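Setting up the fingers on a two-arm tabletop cell for small, soft items

Posted by Brahim El Ouafi
March 5, 2026

These are the steps we follow at Garkeck after the fingers on a Zilum cell have been changed or knocked. The cell has two arms hanging over one wooden tabletop, each with a two-finger gripper and a small camera at the wrist. The procedure takes one person, and you need the 2 mm hex key, a lint-free cloth, the Flernum control program and a few small test pieces.

Before you start

Park both arms and switch the cell to manual. Hold the arm you are going to work on before you release its brakes, or it will sag toward the table. Check that the cable loops are clear of the joints. If a loop has slid down into an elbow, push it back and tighten its clip now.

Wipe the tabletop. A folded cloth can stay on the left side as long as it is well away from the pick area. Dust on the finger faces matters more than dust on the table, so wipe the faces last with a clean part of the cloth.

Step 1. Seat the fingers

Loosen both finger screws a half turn. Push each finger back against its mount until it stops, then tighten the screws a little at a time, going back and forth between them. Do not tighten one screw fully first. It pulls the finger over and you will end up with tips that meet at one corner.

Check the marks on the mount bars while you are there. Ours are marked by hand and they rub off, so go over them again if you can't read them. Left and right fingers look alike but they are not interchangeable after they have worn in.

Step 2. Set the open position

In Flernum, open the gripper page and pick the arm. Press Home and wait for the fingers to stop. Then drive them to fully open and read the position count. On our cells it should be 352. If it is lower, a finger is probably hitting its screw head, and you need to go back to step 1.

Lower the arm over the table with the gripper open and look at the wrist camera view. Both tips should be in view and at the same height, with the gap near the middle from side to side. 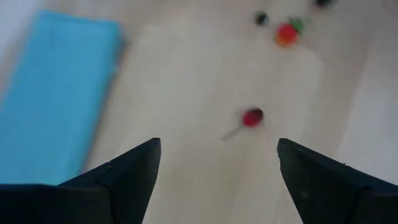 If one tip sits higher than the other, the camera bracket has turned. Loosen the bracket, level the view and tighten it again. Do not correct this in software. Panagiotis Krasniqi did it that way on our first cell, and every later finger change had to be corrected on top of his correction.

Step 3. Set the closing force

Start low. The force setting runs from 0 to 100 and we begin at 27 for berry-sized pieces. Close the gripper with nothing in it and watch the inner faces come together. They should meet evenly along the tips. If light shows at the top only, the fingers are leaning outward and need to be reseated.

Now put a small piece on the table and drive the arm down by hand control. Stop when the tips are on either side of it and just short of the wood. Close slowly, then lift a short way and hold.

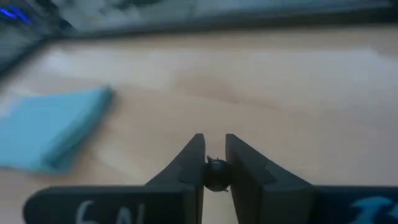 You want the piece near the ends of the tips, with contact on both sides. If it sits too deep between the fingers, raise the pick height. If it slides or turns during the lift, raise the force by 2 and try again. Anything over 83 will mark soft pieces, and we keep the upper limit set there.

Round pieces are the hardest because they roll when the first finger touches. If yours keeps rolling in the same direction, the gripper is off center. Shift the arm a small amount toward the side it rolls to.

Step 4. Check both arms together

Repeat steps 1 to 3 on the other arm if its fingers were changed too. Then raise both arms to their waiting positions, step back outside the reach of the cell and run the slow clearance program. Keep a hand on the stop button.

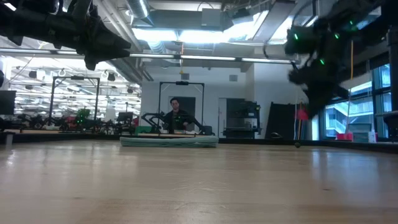 Watch the raised edge at the far side of the table. This is where the tips are most likely to touch, especially with the longer Saavedra fingers. Listen for the cable rubbing as well. If either happens, stop the program, raise the lower limit for that arm and run it again from the beginning.

Save the settings under the arm's name and write the force value in the cell log. We repeat step 3 whenever the type of piece changes, even if the fingers have been left alone.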